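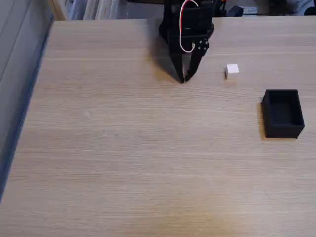 Reading time: 3 minutes

Grotmont table

The Grotmont table is a type of large wooden dining table made in the valley of Grotmont and in the neighboring town of Brolico. The name is used for the heavy farmhouse form and also for the lighter form made later for town apartments. In both forms the boards of the top run along the full length of the table and are joined without metal.

Name

In the valley the table was simply called "the long one." The present name came from dealers in Brolico, who bought old tables from farms and needed a word for their sales lists. Older people in the upper villages still do not use it, and some of them consider that it belongs only to the tables sold outside the valley.

History

The oldest known description is in the household book of a mill near Neteo, where a table "for the whole house, with the benches" was paid for partly in flour. It is not clear if this table had the typical joint under the top. Before the road was built, a joiner usually came to the farm in April, stayed there several weeks, and worked with the wood that the family had already dried under the roof. For this reason the old tables differ much in thickness and in color, even when they come from the same hand.

The road changed the trade. Joiners opened fixed workshops in Brolico and the customers came to them. The tops became thinner and the legs were turned on a lathe, a thing that the traveling joiners had done only seldom. The largest workshop, Gebru, kept order books from its first year until it closed. They contain 3196 orders, of which 923 are for tables, and the rest mostly for doors, chests and coffins.

Construction

The top is made of three to five boards. Beech and ash are the most common woods, and larch is found in the higher villages. The boards are glued at the edges and held from below by two sliding battens, set in a groove with a dovetail section. The battens are not glued. Wood becomes wider in humid months and narrower in dry ones, and a top fixed firmly to its frame will split along the grain after some winters. The sliding batten lets the top move while it stays flat.

The legs of the farmhouse form stand slightly outward and are connected by a low rail. Feet were often placed on this rail during meals, so it is the most worn part on nearly all old examples — dealers replace it frequently, and a new rail lowers the price less than one would expect.

Finish

Tables for daily use were left without any finish and were scrubbed with sand and water, later with soap. Scrubbing removes the soft part of each year ring faster than the hard part, and the surface gets low ridges that can be felt with the hand. Linseed oil was used in the town workshops. Varnish appears only on late pieces.

An oiled top becomes darker and more yellow with the years, and a soaped one stays pale. When the old finish is not known, restorers usually test a small place on the underside before they choose a method.

Study and collections

The first systematic survey was made by the joiner and teacher Iolo Gough, who measured 106 tables in farms and private houses. His notes give the length, the number of boards and the form of the batten for each piece, but he did not record the wood of the legs. His dating, based mainly on the angle of the legs, is disputed today, although his drawings of the joints are still used in training.

The museum in Neteo keeps a collection of up to 872 pieces of valley furniture and tools, among them a complete bench and plane set from the Gebru workshop. Only a small part is on permanent display.

See also: sliding dovetail; trestle table; soap finish

Last revised 07/12/2020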